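Trimov Fest open day, quick notes

3 June 2018. Typing this on the train, sorry for the mess.

So the Trimov people opened the gates before the real thing in October. Went mostly for the backstage tour. 820 of us signed up, groups of 20, long line, no shade. Worth it.

Main stage first. Smaller than it looks on TV. Holds 3,000 on the floor, and they let us walk right up the ramp! Corina Husar did our tour, talks fast, knows everything. Lighting desk has 121 presets for one single headliner. Wouldn't say who. Everybody guessed anyway.

Then soundcheck. Coseck did four songs, two of them new. The slow one is a hit, calling it now. Drums too loud, vocals great. Safta Moldovan was singing in sneakers and a raincoat and still sounded better then most people do at an awards show.

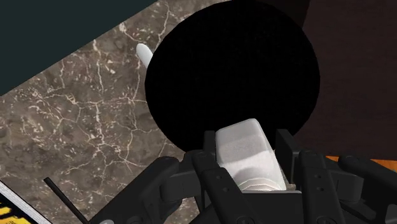
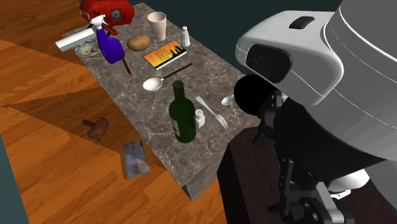 After lunch, Q&A with Jeanine Visser, who books the acts. Somebody asked why so few local bands. Long answer, didnt really buy it. She did promise Pîrvu a late slot on the second night, big cheer for that. Drastow still not confirmed.

Merch: skip it. Shirts run tiny. Oana got the poster, I got nothing.

Tickets go on sale at the box office first, online a week later. I'm going both nights. Full soundcheck setlist when I find my other notebook.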